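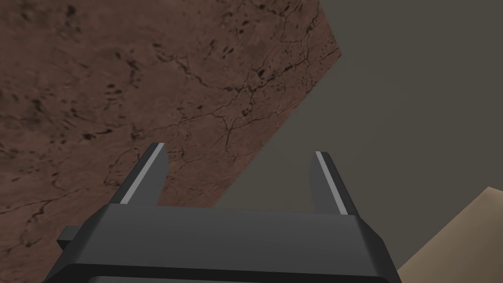
Kitchen and dining room assistant, Storkcombe

Part-time, permanent, 20 hours a week

Surkmont is a residential study centre on the edge of Storkcombe. We run short courses in languages, local history and choral singing, and most of our guests stay on site from Monday evening until the end of the week. We are looking for a kitchen and dining room assistant to join the daytime team from May.

The job

You will work with the cook and one other assistant to get lunch and supper out on time. On a full week we serve 100 people at each sitting, on a quiet one far fewer. The work includes:

Washing and preparing vegetables and salad
Laying tables and setting out the serving counter
Serving guests and clearing afterwards
Running the dishwasher and washing large pans by hand
Putting away deliveries and rotating stock in the cold store
Cleaning the kitchen floor, worktops and bins at the end of each shift

You will also help with tea and cake in the library when a course has an afternoon break. Now and then we ask staff to make up packed lunches for walking groups, and these need to be ready by 8.30am.

Hours and pay

Shifts are 11am to 3pm, five days a week, including one weekend day. The days are set a month ahead. On packed lunch mornings you start and finish earlier. Swaps between staff are fine as long as the cook knows by the day before.

The hourly rate depends on experience and is given in the application pack. You will have 26 days' paid holiday, worked out pro rata, and we ask that at least a week of it is taken in the winter closure. A meal is provided on every shift. Aprons and tops are supplied; you will need your own flat, closed shoes with a non-slip sole.

What we are looking for

Experience in a kitchen, school canteen or café is useful but you do not need it. You should be able to stand for most of a shift and lift boxes of vegetables with help where needed. You should be comfortable talking to guests, many of whom are older and some of whom have special diets. Allergen labels have to be followed exactly.

If you do not hold a Level 2 food hygiene certificate we will pay for the course, which must be finished in your first month. The course is online and you will be paid for the time.

Getting here

The Cliltau bus stops at the end of the drive. The last bus back on a Sunday leaves at 4.10pm. There is free parking behind the laundry block and a covered rack for bicycles. Please do not use the front car park, which is kept for guests.

How to apply

Ask for an application pack from the office or pick one up from Schnyder Bakery in Storkcombe high street. CVs are welcome but we cannot accept one without the form. Please give the names of 2 referees, one of whom should be your most recent employer if you have had one.

Interviews will be held on a Thursday and last half an hour, followed by a short walk round the kitchen. Tell us on the form if you need any adjustments or cannot manage a daytime interview. Travel costs by bus will be refunded on the day, so please keep your ticket.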